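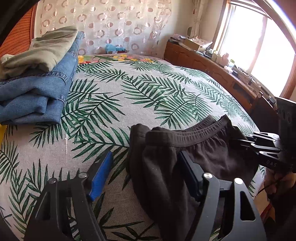

Helcombe asked, in its comments on our last report, whether the clothing recordings could be made faster and more cheaply at a bench with a plain cover, and whether the homes are worth the travel. We have kept the question at the front of this report because most of the period's work bears on it.

Plistetti: household clothing recordings
Progress report to Helcombe
July 30, 2025

Our answer for now is that both are needed, but that the homes should stay the larger part. A bench recording teaches the model how cloth moves. It does not teach it to find a dark pair of trousers on a bedspread covered in palm fronds, with a pile of folded jeans close by and a second gripper coming in from the side. The second kind of example is the one Zürcher has asked us for, and it is the kind the current model handles worst.

Work done in this period

Recording took place in 5 homes in Jistville. We now have 300 accepted episodes of two-handed clothing work. An episode starts with the garment lying on the bed and ends when it has been folded and put down and both grippers are clear of it.

Each episode is done by one person with a gripper in each hand. Every operator completes a practice session before any recordings are kept. Practice sessions are stored separately and are not part of the total given above.

Bedding and furniture are left as the household has them. We ask only that papers showing names or addresses be put away before we start, and that anyone not taking part stay out of the room. One household withdrew a room after the first visit and the recordings made in it were deleted at their request. Those episodes are not in the total either.

Garments with an elastic waist

These took more time than planned. A gathered waistband does not lie flat, so the operator has to choose where to take hold of it, and operators chose differently. Early on, some pinched a single layer at the front and lifted, which left the back layer to fall where it liked. Others took both layers together at the side. Both can end in a good fold, but the mix made the examples hard to learn from.

We settled on a written rule in the third week. One gripper takes the waistband near a corner. The other takes a fold of the cloth, and the garment is raised clear of the bed before any folding begins. The operator pauses briefly with the garment raised. If a grip slips, the operator sets the garment down and takes hold again, and the episode is kept and labelled as a recovery. We had been throwing these out. Zürcher asked us to stop doing so and we agree with them.

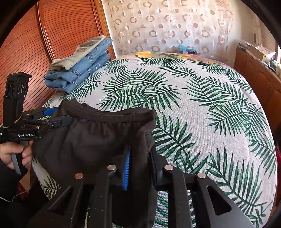 Quality checking

Every episode is watched through once by someone other than the operator. The checker looks for missing video from either gripper, a garment leaving view of both cameras, and labels that do not match what was done. Rejected episodes are logged with a reason.

The most common reason for rejection was a timing mismatch between the left and right recordings. It was traced to a setting that went back to its default after a battery change. The setting is now on the start-up checklist. Cables were the next most common cause. On two-handed lifts they can drag across the operator's sleeve or catch on the edge of the bed, and we have changed how they are routed along the arm.

Dark cloth remains a problem for labelling. Against the inside of a black gripper, the edge of a dark garment is hard to mark by eye, and checkers disagreed on when a grip began. We have asked Zürcher whether gripper opening can be used as the marker instead. They have not yet replied.

Problems and changes to plan

Recording is 3 weeks behind the schedule agreed at the start. Part of this came from the change to the waistband rule, which meant going back to homes we had finished. The rest was illness among the operators. We are not asking for more money. We would like to move the final handover to November and drop the towel recordings, which Zürcher already has from another source.

Bright windows are still causing washed-out video in bedrooms where the bed faces the glass. Closing the blinds fixes the video but makes every room look alike, so we have asked operators to record with blinds both open and closed where the household is happy with that.

Next period

Visit 7 further homes, all in Jistville.
Record shirts and jackets under the same grip rules, with a separate page for buttons and zips.
Relabel the early elastic-waist episodes so that single-layer and two-layer grips can be told apart.
Run a small bench set, as Helcombe suggested, using the same garments as the homes, so that Zürcher can train on each and compare.

Decision requested

Please confirm the new handover date and the removal of towels from the work plan. The rejection log and the current operator instructions are attached.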